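Leave the dishes out

I'm going to say it. Cupboards are overrated. My mother would faint.

Every kitchen article I read wants bare counters. Everything behind a door, everything stacked. Then you need one plate and you're lifting six off it, and the mug you like is at the back behind the ones from somebody's conference. For what? So the counter photographs well?

Give me a rack and a mug tree. Plates standing up, mugs on pegs, done. You see the yellow one, you grab the yellow one. Johanna Ammann wrote to me in October that this is "living like a student." Fine. I ate very well as a student. 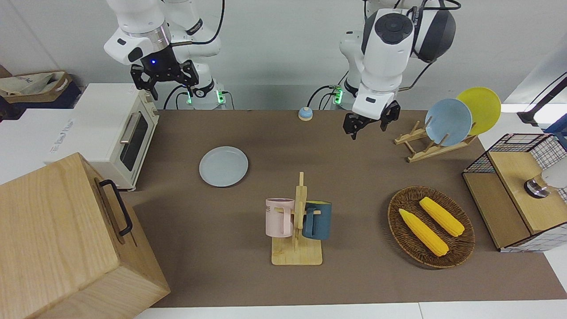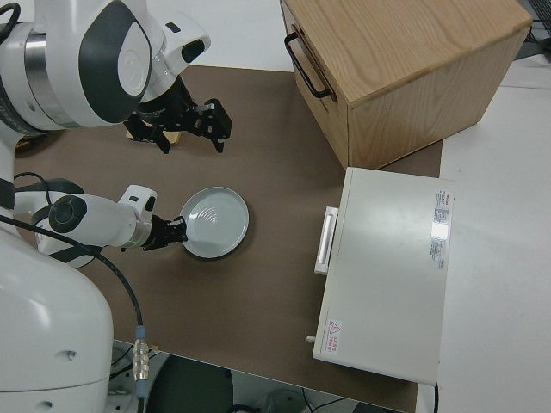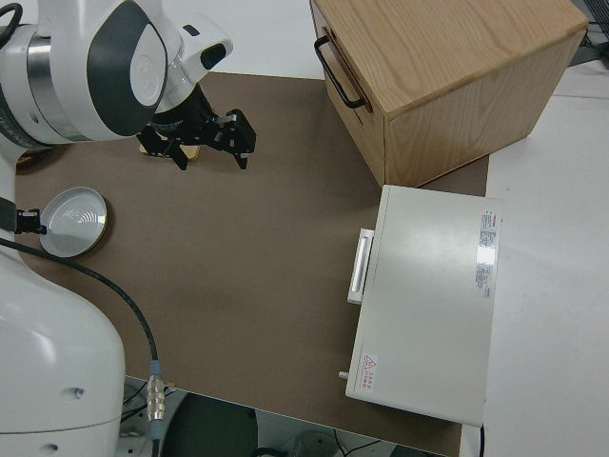
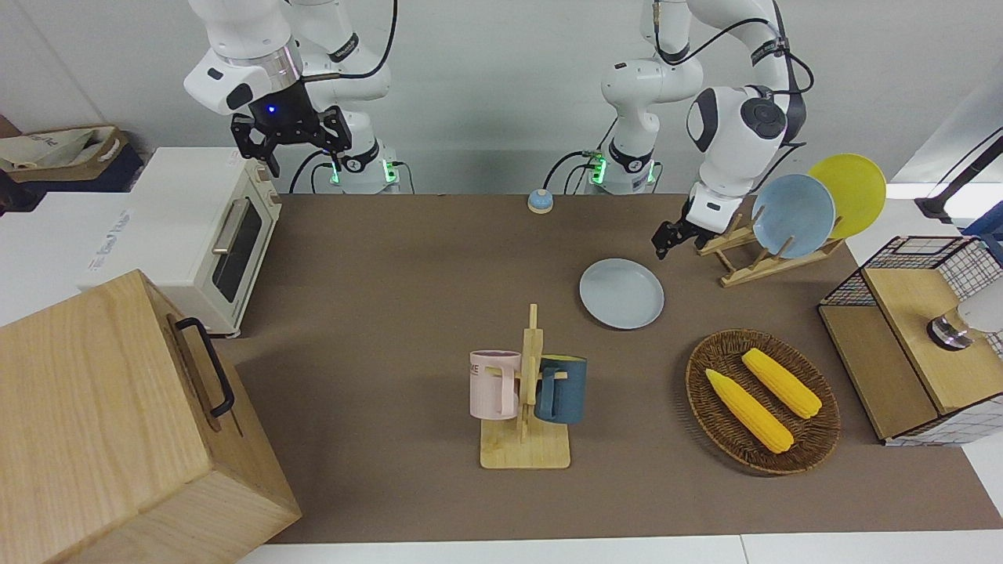 A plate in each of these, and a mug tree in the first and last.

And the money. I priced a plate organizer from Likia last year, the pull-out kind with the soft rails. 446 dollars, before anyone installs it. A plain slatted rack does the same job and you can move it when you want to roll out dough. Try that with a drawer.

Yes, dust. People always bring up dust. If a plate sits long enough to get dusty you own to many plates. Give some away. I got down to 13 and haven't missed the rest, except once at a birthday, and then we used bowls.

Grease is a fairer complaint, I'll grant that one. Keep the rack away from the stove. Mine was next to it for two years, big mistake, everything had that tacky film and I was rewashing clean things before dinner. Moved it over by the window and teh problem went away.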